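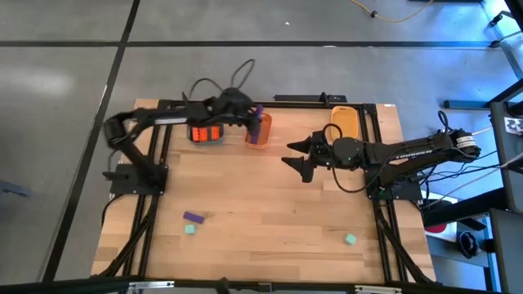
写真:Jodadach 作業ノートより(頭部カメラ)

2024年1月15日(月)

双腕台、ブロック入れ課題のデータ収集。

今日の採用は111エピソード。やり直しと判定したものが72。累計は2,429になった。保存先はVenariの12月分の続き、フォルダ名の付け方は前と同じ。

課題文は「紫のブロックをオレンジのカップに入れる」で固定。左腕が担当し、右腕はグリッパを開いたまま黄色っぽいビンの手前で待機。待機姿勢は毎回少しずらす。完全に固定すると、学習側が右腕の位置を手がかりに使ってしまう疑いがある(Bilginの前回モデルで似た挙動が出た)。

水色の小さい立方体と、寝かせた紫のブロックは課題に使わない。配置はエピソードごとに変更。オレンジのブロックを並べた容器はカップの左に置く。

やり直しの主な理由
・下ろす途中でブロックがカップの縁に当たる
・把持が浅く、持ち上げたときに傾く
・操作者の迷いで途中停止が長い

縁に当たってから立て直せたものは捨てずに「recovery」タグで残した。混ぜる比率は未定。

カップが半透明なので、中のブロックの輪郭が手首カメラで見えにくい。終了判定は頭部カメラの映像で付けた。

左腕のケーブルが手首の上で輪になる。大きく回すと引っかかりそうなので、次回までに留め直す。

Clollitz形式への変換は2回失敗。タイムスタンプの欠けが原因らしい。明日ログを確認してから再実行。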